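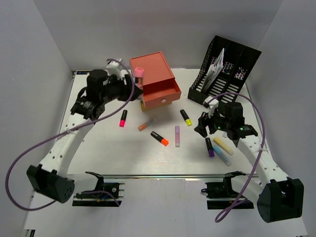 桌面文具收纳图集：抽屉盒、文件架和荧光笔

发布于2023年1月28日　栏目：桌面与文具　浏览 2,183

抽屉盒是橙红色的，抽屉拉开了一截，里面空着。黑色网状文件架斜放在右后方的角上，一格里竖着一叠白纸。六支荧光笔还散在桌面中间。

本页收的是小号桌面文具的摆法，内容以抽屉盒、文件架和笔为主，电脑、显示器支架和线材不在这一页，另见“屏幕周边”栏目。去年12月整理过一版，这次重写了抽屉盒和荧光笔两部分，文件架部分补了纸张的放法，其余文字没有大改。

一、抽屉盒

单抽的方盒适合放短而零碎的东西：荧光笔、橡皮、替芯、便利贴、长尾夹。图中这一只顶面是方的，平顶，抽屉正面有一个白色小圆拉手。平顶的好处是上面还能再放一样轻的东西，比如一本便笺。圆顶或带提手的盒子做不到这一点。

盒子放在桌子靠后的中间位置，抽屉朝前。前方要留出抽屉完全拉开的距离，再加一只手的余量。很多人把盒子推到最里面以后，又在前面摆水杯和笔筒，结果抽屉只能开一条缝，过几天就不用了。

轻的盒子在空抽屉时容易跟着手走，拉抽屉时另一只手按一下顶面。想省掉这个动作，可以在盒底四角贴防滑垫片。垫片要贴平，边角翘起来会粘灰。抽屉太松的，在滑槽里垫一条薄纸；太紧的，先检查里面有没有掉进去的笔帽。

盒底附近容易藏小东西。图里抽屉盒左下角的下面就露出一点黄色。收拾桌面时把盒子抬起来看一眼，比收完再找方便。

二、荧光笔

荧光笔比签字笔粗，放进笔筒很占地方，六支差不多就能把一个小笔筒塞满。横放在抽屉里更合适，颜色一眼能看全，拿的时候也不用一支支抽出来看。

放之前先做一次挑选。每支在废纸上划一道，颜色断续的另放一边，隔天再试，仍然断续就不留了。笔帽没有盖紧的当场盖好，听到“咔”的一声为准。同色的笔桌上留一支，其余的放备用盒。

笔在抽屉里的朝向统一，笔帽都朝左或者都朝右。抽屉宽度不够时，可以一正一反交错着放，粗的一头和细的一头错开，能多放进一两支。叠两层也可以，上层不要高过抽屉的边，否则推进去时会卡住，硬推还会把笔帽蹭松。

颜色顺序没有固定要求。常用的放在靠拉手的一侧，抽屉拉开一半就拿得到。读资料只用黄色和粉色的人，把这两支放最外面，其余往里。用色多的人可以按浅到深排。

笔身是黑色、只在端头有颜色的那一类，平放时要把有颜色的一头露出来。图中靠左的位置有一支就是黑色笔身、粉色端头。如果压在其他笔下面，只看到黑的一段，很难分清是什么颜色。

三、文件架

网状文件架重量轻，透光，里面有没有东西从外面能看出大概。缺点是网孔容易积灰，尤其是底部横条的上沿。用软毛刷从上往下刷，再拿湿布擦一遍，晾干后放纸。直接用湿布擦干灰会把灰推进孔里。

图中的文件架斜着放在角上。斜放比贴墙正放多占一点桌面，但开口朝着坐的人，抽纸时手腕不用拐弯。桌子深度不够的，正放贴墙更省地方。两种都试用几天再定，不必一开始就贴双面胶固定。

白纸竖着放，只有一小叠时会往下滑，纸的下半截慢慢弯起来，弯过的纸进打印机容易卡。解决的办法有两个：

1. 纸后面衬一块硬纸板，尺寸比纸略小，不要露头。
2. 把这一格放满到八成，纸互相撑住。

打印用的整包纸不要放文件架，平放在柜子里。文件架里只留手边写字、打草稿要用的量。

分格按使用频率来，最常用的放在最靠前的一格：空白纸一格，正在处理的一格，等着归档的一格。归档格每周清一次，清不完说明归档的地方太远，或者文件本来就不需要留。格子不够用时先减纸，不要急着买第二个架子。

四、桌面中间

中间这一块是写字的地方，收拾完应当什么都不放。收拾过程中可以把它当作分拣区，所有的笔和小物件先集中到这里，再一样一样归位。散着的东西都在浅色桌面上，小件也不容易漏掉。

分拣的顺序建议如下：

先收纸。纸铺在桌上会盖住别的东西，收走以后才知道一共还剩多少小件。
再收笔。签字笔回笔筒，荧光笔进抽屉。
最后收零碎。橡皮、夹子、笔帽放进抽屉剩下的空间，没有空间就放小盒。

抽屉在整个过程里保持半开，不用每放一支就关一次。全部放完再推上，推的时候看一下有没有笔翘起来。

五、不同桌面的摆放

靠墙的桌子：抽屉盒居中靠后，文件架放在不常用手的一侧或后角，笔筒可以不要。

三面有挡板的桌子：两个后角都能利用，文件架占一个，另一个角留给台灯。挡板上如果能挂东西，剪刀和尺子挂上去，抽屉里可以腾出不少地方。

靠窗的桌子：荧光笔不要放在能晒到的位置，抽屉正好遮光。文件架里的白纸长期晒会发黄，把架子移到窗户的侧面。

两人合用的长桌：每人一只抽屉盒，颜色分开，文件架放中间共用。共用的架子要在格子上贴名字，只靠记位置容易拿错。

六、尺寸和选购

买抽屉盒之前量三个数：最长那支笔的长度、桌子后半部分的深度、抽屉完全拉开后的总深度。商品页上写的多半是外尺寸，内尺寸要另问。壁厚的盒子内外能差出不少，直尺尤其容易放不下。

Zodov网店目前的收纳类目下有516件商品，按“单抽”筛选以后剩21件，其中标了抽屉内尺寸的只有2件。没标的可以在商品页下面留言问，一般隔天有回复。Plosel的线下柜台可以带着自己的笔去试，柜台在Keskin商场三层，电梯右手边，周一不营业。

文件架看两处：底部有没有横条托住纸，格子之间的间距能不能放下带夹子的文件。底部只有两根细杆的架子，薄纸会从中间掉下去。放在木桌上的，还要看四个脚有没有胶垫。

七、日常维持

每天离开桌子前收一次，只做两件事：笔盖好放回抽屉，桌上的纸放进文件架。其余的留到周末。

周末收拾时把抽屉整个抽出来倒空，擦一遍再放回去。夹在角落里的碎屑用胶带粘，比纸巾干净。文件架一个月刷一次。

抽屉里开始出现收据、钥匙、药片板的时候，给它们另找地方。放文具的抽屉混进别的东西以后，通常撑不过一个月。

读者留言摘录

“斜放的文件架试了一周，抽纸确实顺手，就是架子后面那个三角形的空位总掉东西，后来塞了一卷纸胶带进去。”

“请问抽屉盒叠两层稳不稳？”　编者回复：平顶的可以叠，下层要放重一点的东西。上下两层之间加防滑垫，拉上层抽屉时用手扶住。

“荧光笔横放还是竖放的问题，我一直横放，用了两年没有断墨。”

“白纸后面衬硬纸板有用，我用的是旧日历的底板。”

相关页面：屏幕周边｜笔筒与笔盒｜抽屉分隔板的裁法｜小房间书桌

Holtar桌面整理　文字可转载，请保留栏目名称。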